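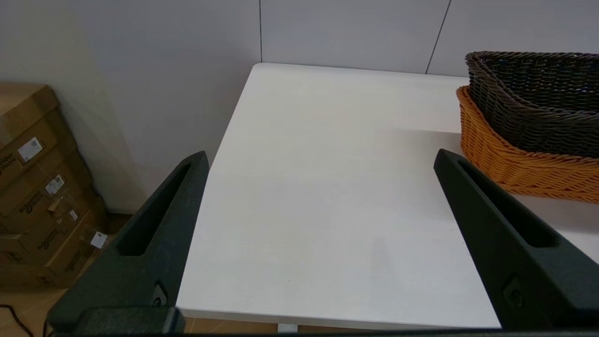 Storage and Handling of Fresh Produce
Handout 4: Field heat, cooling and the choice of container
Course leader: Tuulikki Tuominen
Practical sessions: Dušan Krajčí, Branislav Vlček

Read this before the Monday practical. Section 3 replaces the notes given out last year, which used the wrong definition of cooling time in the worked problem.

1. Why harvested produce warms up

A lettuce or a plum is still alive after it has been picked. It takes in oxygen, breaks down stored sugars and gives off carbon dioxide, water vapour and heat. The rate at which it does so is called the respiration rate and is usually stated as milligrams of carbon dioxide per kilogram of produce per hour.

The rate depends on the crop, its maturity, any damage to the skin and, above all, temperature. Peas, asparagus and sweetcorn respire fast and keep badly. Onions and mature potatoes respire slowly and keep well. Leafy crops sit high on the scale and also lose water quickly, so they suffer twice.

For most crops the rate rises by a factor of between two and three for each rise of ten degrees. This factor is known as the Q10. It is not a constant: it tends to be larger near freezing and smaller at summer temperatures, and it has no meaning once the tissue has been harmed by heat. Taking a Q10 of 2.5, a crop held at 20 °C respires faster than the same crop held at 5 °C by a factor of almost four. An hour's delay in a warm yard is therefore dearer than an hour's delay in the store.

Two sources of heat must be removed:

Field heat – the heat the produce carries with it from the field, fixed by its temperature at harvest, its mass and its specific heat.
Heat of respiration – the heat it goes on making for as long as it lives.

In the first hours after harvest, field heat is by far the larger share. Once the load has reached store temperature, respiration and leakage through the walls and doors make up most of what the plant has to deal with.

2. Air movement through and around the load

Cold air in the room does little good if it can't reach the produce. In a stacked load, air takes the easiest route, and the easiest route is nearly always a gap between stacks or the space under the ceiling. The middle of each container then cools by slow conduction through the layers outside it.

The points that govern airflow in a stack are the open area of the container walls, whether the openings line up from one container to the next, the depth of the fill, and the presence of liners. A paper or film liner can cancel the effect of any amount of open area. Students at Derisitz who measured this in May found that the liner mattered more than the stacking pattern; their tables are in the course folder under Vlček.

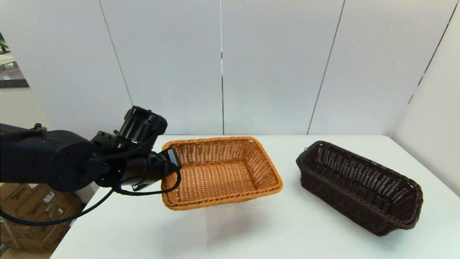

Stacking strength is the next constraint. A container for stacking has to carry the weight above it through its own walls, so that the produce carries only itself. Upright walls and stiff corners do this well. Gently sloping sides are a different compromise, as on the rectangular wicker basket, since empty containers with a taper may fit one inside another while full ones need a lid, a bar or a shelf between layers. The rim should be considered separately. A rolled rim gives a rounded edge for the hands and for fruit that rests against it, but it is a poor bearing surface for a second container. Woven containers of this type are best kept to a single layer and treated as harvest or display containers only.

Depth of fill deserves more attention than it gets. The fruit at the bottom carries the load of all the fruit above it, and the load rises sharply when the container is dropped even a short distance. Soft fruit should lie in one or two layers. Apples will stand a deep bin if it is moved gently. Bruised tissue respires faster than sound tissue, gives off ethylene in some crops and is an easy point of entry for moulds, so damage at the bottom of a deep container soon becomes a problem for the whole of it.

3. Cooling time

When a warm object is placed in moving air of constant temperature, the gap between the two closes quickly at first and then more and more slowly. It is convenient to describe this by the half-cooling time, Z: the time taken for the temperature difference between produce and air to fall by half. Z does not depend on the starting temperature, provided the air temperature and the air speed do not change.

After one Z, half of the difference remains.
After two Z, one quarter remains.
After three Z, one eighth remains. This is the seven-eighths cooling time, and it is the figure normally used when planning a store.

Worked problem. Produce enters at 20 °C and the air is held at 0 °C. The seven-eighths cooling time for the load is 36 hours. When does the produce reach 5 °C?

The initial difference is 20 degrees. At 5 °C the difference is one quarter of that, so two half-cooling times have passed. The seven-eighths time is three half-cooling times, so Z is 12 hours, and the produce reaches 5 °C after 24 hours.

The answer refers to the point at which Z was measured. If the probe was in the outer layer, the centre of the load will be warmer than this, sometimes by a good deal. Always state where the probe was.

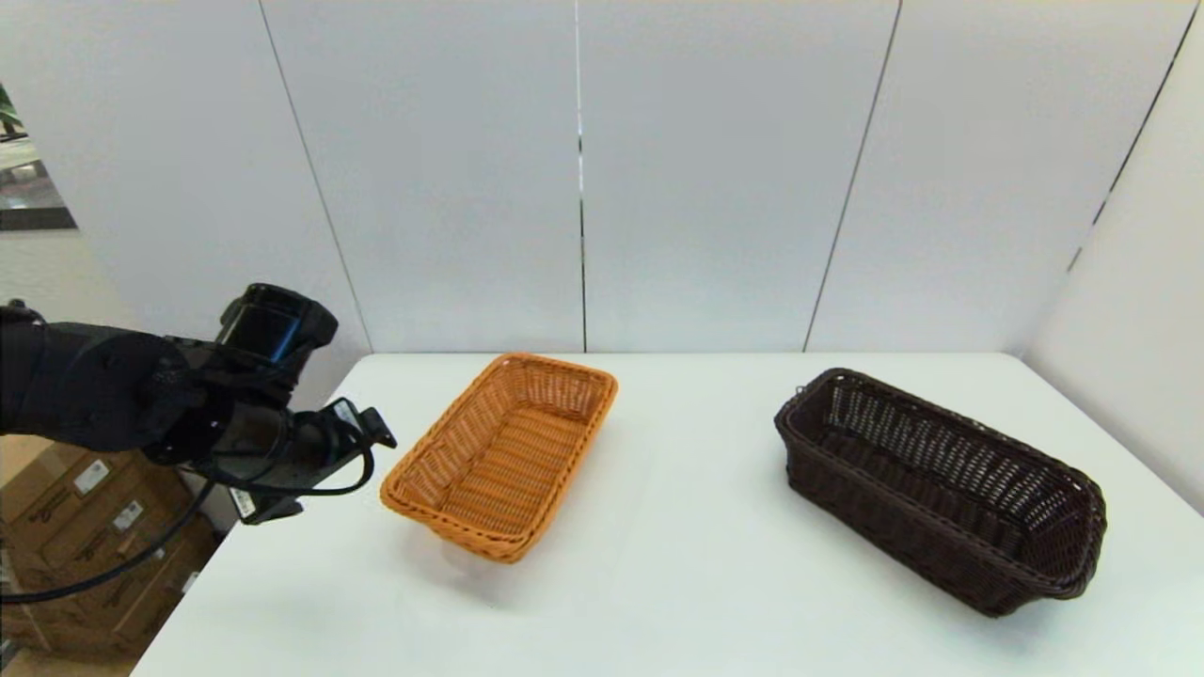

The same load under forced air, where a fan pulls the room air through the containers and not merely past them, will cool several times faster. The gain comes from the larger surface in contact with moving air and from the higher air speed at that surface. It is paid for in fan power, which itself ends up as heat in the room, and in water loss if the fan is left running after the produce has cooled. Fans should be stopped or slowed at the seven-eighths point.

4. Heat load

The field heat to be removed is

Q = m × c × (T1 – T2)

where m is the mass in kilograms, c the specific heat in kilojoules per kilogram per degree, T1 the temperature on arrival and T2 the temperature required. For crops with a high water content c lies a little below that of water. Use 3.8 unless a value is given.

For a load of 2000 kg cooled from 20 °C to 5 °C:

Q = 2000 × 3.8 × 15 = 114,000 kJ

The mean rate of removal is Q divided by the time allowed. The peak rate is well above the mean, because the difference between produce and air is greatest at the start. A plant sized on the mean rate will let the room temperature climb during loading, and Z can then no longer be used as in section 3.

Containers and pallets also carry heat. For light packaging it may be ignored. For thick timber bins it should be added as a second term of the same form.

5. Water loss

Produce loses water when the vapour pressure at its surface is above that of the surrounding air. Warm produce in cold air has a large vapour pressure difference even when the air is close to saturation, so most of the avoidable loss takes place during cooling. Quick cooling reduces the total, in spite of the higher air speed.

Wall openings help cooling and, in long storage, hinder the keeping of humidity. An open lattice weave lets air through freely and suits crops that are sold soon after harvest. Carrots, radishes and leafy crops kept for longer need a closed container or a perforated liner, fitted after cooling and not before.

6. Preparation for the practical

Revise the definition of Z and bring a calculator. Each group will log one load with three probes: outer layer, mid-depth and centre. Plot the temperature difference on a logarithmic scale against time and take Z from the slope, leaving out the first few readings, where the line is not yet straight.

Groups using the Lultus loggers should set the interval before placing the probes. Questions about the loggers go to Peter Procházka, and late reports to Janka Pešek in the teaching office.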